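Bellamy Trust > Work and take part > Studies open now > Breakfast drinks diary

Search this site Enter a term Go

Call for participants: household fruit juice diary, Fanmont and Flimthorpe

Reference: Wamier Study, second round
Issued: 25/01/2024

The Bellamy Trust is seeking adults to keep a written record of the fruit juice bought, served and thrown away in their homes. The first round covered Fanmont only. The second round adds Flimthorpe, where kerbside carton collection works on a different timetable, and will compare how long opened juice is kept in the two towns.

The diary runs for 53 days without a break. Entries are made once a day and should take a few minutes. No samples are taken, no diet is prescribed and participants are asked to go on shopping as they normally would. 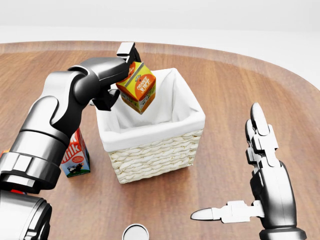

Orange juice carton and white wicker basket.

Who can apply

Applicants must be aged 18 or over and live at an address in Fanmont or Flimthorpe for the whole diary period. The household must buy fruit juice at least once a fortnight, in any kind of pack. Juice drinks, squash and smoothies are recorded on a separate sheet and do not count towards this requirement. One person per household keeps the diary, but other members of the household must agree to their use being recorded.

The following cannot take part: anyone employed in the making or sale of soft drinks; anyone who took part in the first round; households away from home for more than 5 nights in a row during the diary period.

What is recorded

For each pack: type of juice, stated volume, date of purchase, date of opening, place of storage before and after opening, and date finished or discarded. Where juice is discarded, the amount is measured in the jug supplied and entered in millilitres. "Use by" and "best before" dates are entered in separate columns. Please do not convert one to the other.

Packs already open on the first day are entered with the code P and left out of the storage figures. Juice used in cooking is entered as served. 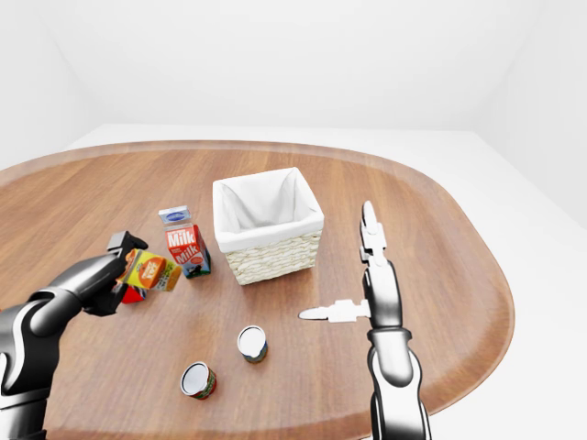
Refugio Serrano kept a diary in the first round and wrote to us afterwards that the daily entry was easy enough but the measuring jug was a nuisance, "mainly when there was only a mouthful left and I would sooner have poured it down the sink". The rule on small amounts has been changed as a result. Anything under 25 ml may now be entered as T (trace) without measuring.

Payment

Participants receive 70 pounds in vouchers, paid in two parts: 20 pounds on return of the first week's sheets and the balance on return of the full diary. Up to 7 missed days are allowed before the balance is reduced. Postage is prepaid. The cost of the juice is not refunded.

Data

Diaries are stored under a household number. Names and addresses are held separately and destroyed when the final report is issued in June. You may withdraw at any point before your sheets are entered, and need not give a reason. Vouchers already sent are not reclaimed.

How to apply

Request form W2 by post or telephone, stating the town you live in and the number of people in the household. Forms are dealt with in order of receipt until the places for each town are filled. Successful applicants will be sent a starter pack containing the diary sheets, the jug, the code list and return envelopes.

Questions about the diary method should be addressed to Manju Gautam. Questions about payment go to Bjartur Lund. Large-print sheets are available from either.

Contact us | Copyright Bellamy Trust | Back to top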